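25 May 2020

Slept badly again and finally gave up at five. Made tea, sat by the window and read the rest of the Cutenton booklet, all of it this time, including the bit at the back in small print. I wish I'd done that before paying.

The plan, for when I come to read this in December and have forgotten: you keep a sleep diary, you put the phone in another room, you take two Skesix capsules an hour before bed, and in four weeks you are a new person. The booklet says 2743 people have "reported better rest". Better than what? Reported to whom? If I sold someone a month of capsules and then asked whether they felt better, I expect most would say yes out of politeness, or so as not to feel daft about the money. I would probably say it myself.

Night nine. Asleep by half past twelve, I think, awake at three, awake again at ten to five. Before the capsules I was waking at three and at five, so I have gained ten minutes the wrong way.

Saulius Mägi rang after breakfast. He is on the same course and swears by it. I asked what else he had changed and he said well, he'd stopped having coffee after lunch and he walks to the reservoir every evening now there's nothing else to do. I said perhaps it was the walking. He said I always do this. He may be right, but I noticed he didn't have an answer — and he has ordered a second box.

They also want me to buy the Skemano pillow, reduced to 117 from some price I doubt anyone ever paid. The leaflet says it has 100 per cent natural support. I read that out loud twice and still can't tell what it means. A plank has natural support.

Didn't do much with the day. Beans in, second row. Rang the surgery and they said to try not to worry, and to ring back if it goes on, so that was the same advice as the booklet and free. Aunt's letter came, mostly about her knee and the Sotiropoulos people next door, whose hedge is apparently an outrage. Wrote back four pages, none of it about sleep, and felt better for it than I have all week. I shan't be reporting that to Cutenton.

The diary pages ask for my mood out of ten, morning and night. I put six for everything. What would a seven feel like? I have no idea, and I don't believe the other people filling it in do either. Still, I'll finish the four weeks, partly because I've paid and partly so I can tell Saulius I did it properly. No coffee after lunch from tomorrow. And I might walk up to the reservoir, but I'm not telling him.

Tea bag count today, six. That could be something to look at.
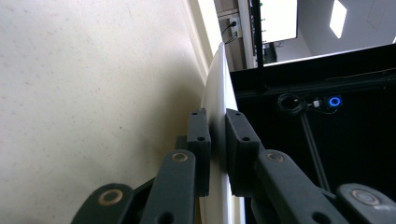 Thin white panel, held upright.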